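Switching from Plemico to Marar for the parts shop, shipping question
Forum: Small sellers > Packing and postage

rumport_vk
Posted 2019-10-20
I sell bike fluids and small parts out of Prinham. Plemico wants 2999 a year from me starting next month, flat rate. Marar charges per parcel with no contract. I sent 722 parcels last year. Has anyone moved from one to the other?

blagoje_j
Moved in May. Pickup is later in the day with Marar, which suits me. Claims are slow. I had two damaged parcels and waited weeks on both.

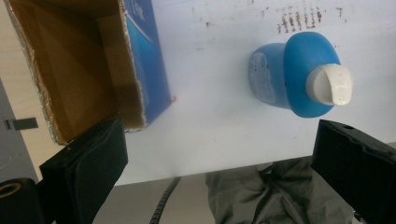
The other thing is box size. Marar bills by volume, so if you reuse whatever cartons you have lying around you will pay for air. I bought three standard sizes and stopped reusing.

tinshed107
Disagree on the reuse part. I cut old cartons down to height and tape them. Takes a minute each and I've never been charged extra.

blagoje_j
Depends on the depot. Mine measured everything.

rumport_vk
Is the Prinham depot strict? Vasilis Kneževič at the hardware store says they only check the big ones.

tinshed107
No idea, I drop off at the other one. Ask them for the rate card before you cancel Plemico.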